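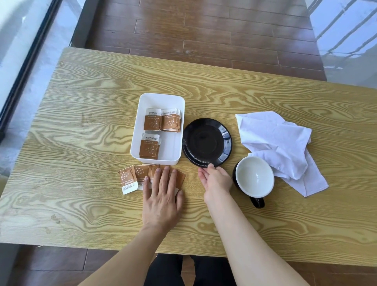

OPINION / ROBOT LEARNING

Stop throwing out the slow takes

Most guidelines for recording hand demonstrations carry a rule about hesitation. If the person pauses, regrips or shifts an object twice, the take is discarded. I think the rule is wrong, and that it costs more than it saves.

Take table tidying: sachets, a tray, a cup and saucer, a cloth. At Purnow we recorded 51 takes of it from head height, and the old filter would have dropped 27. Dorian Hamel reviewed the dropped set and found few real faults. Most were corrections. A hand steadied one thing while the other reached for the next, or a packet went in crooked and was straightened. 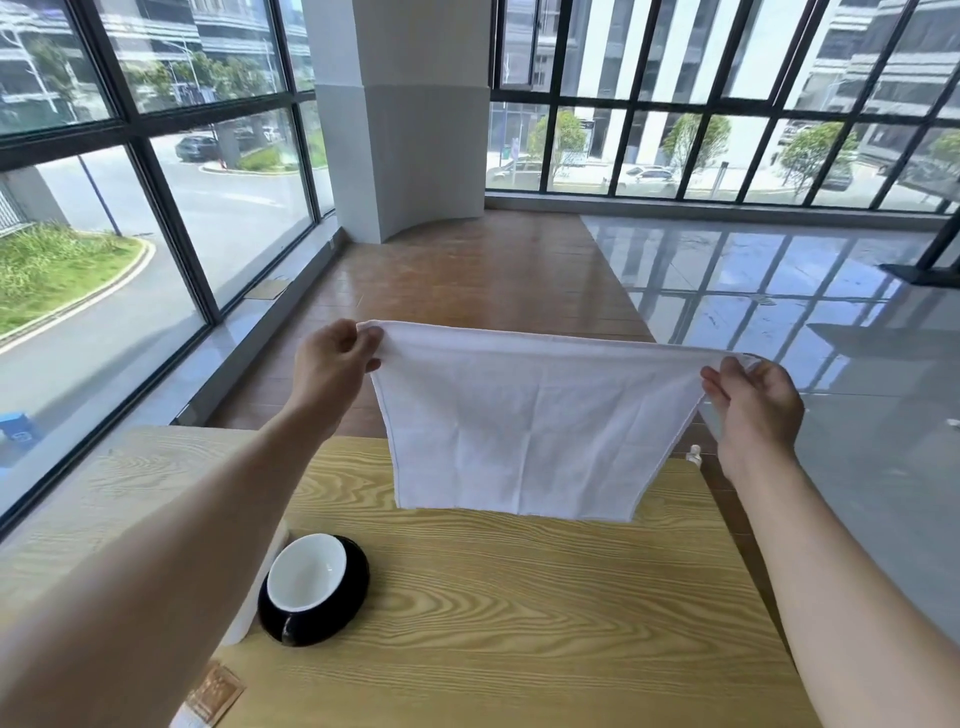 Cloth is the worst case for the filter. It has no fixed shape, so a person folding it makes small adjustments all the way through. Remove those and the model sees only folds that went right the first time. It then has no example of what to do with a bad corner — and it will meet bad corners.

Teresa Hayes objects that slow takes teach slow motion. She has a point. My answer is to label pauses and weight them lower in training, at a labeling cost of roughly 20 minutes per session.

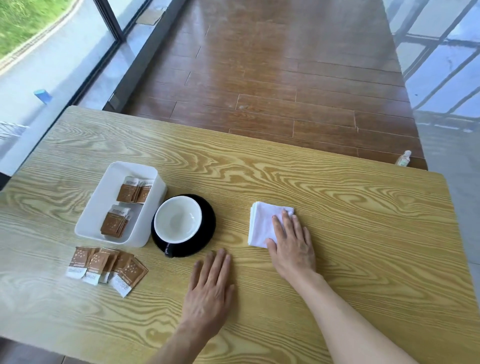
Idle hands deserve the same treatment. A stretch with both palms down still marks a boundary between steps, and a segmenter needs boundaries. The Mallet guidelines trim these stretches before anyone has looked at them. I would keep the raw recording and let each team trim its own copy.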